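Looking after the logs from a felled tree

When the old ash at the bottom of our garden had to come down one November, the tree surgeon kindly asked whether we wanted the wood left behind. We said yes without thinking, and were rather taken aback by the size of the heap! We have learnt a good deal since then, mostly from Roy Mapplebeck at number 91, who has been burning his own logs for longer than I have been gardening.

Split the rounds as early as you can, while the wood is still green, and stack them off the ground on a couple of old pallets. Leave the sides open to the wind and cover only the top. Ash can be ready after one summer if you are lucky, but oak wants two years at the very least, and I would give it longer.

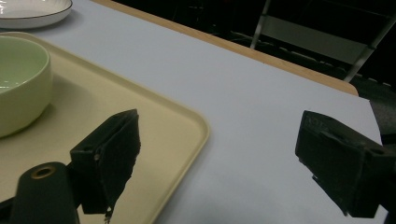 A tray and a pale green bowl on the table.

Don't be in a hurry to burn the twiggy bits either. Carol Naylor ties hers into bundles for pea sticks, and the thicker pieces make a good edging for a woodland border – ours has ferns along it now, and the wrens seem very fond of it. Chippings can go down on paths straight away, but let them rot for a while before you dig any into the soil.

Keep a few of the knobbly rounds that won't split, too. Ours have been left in the shade behind the shed for the beetles.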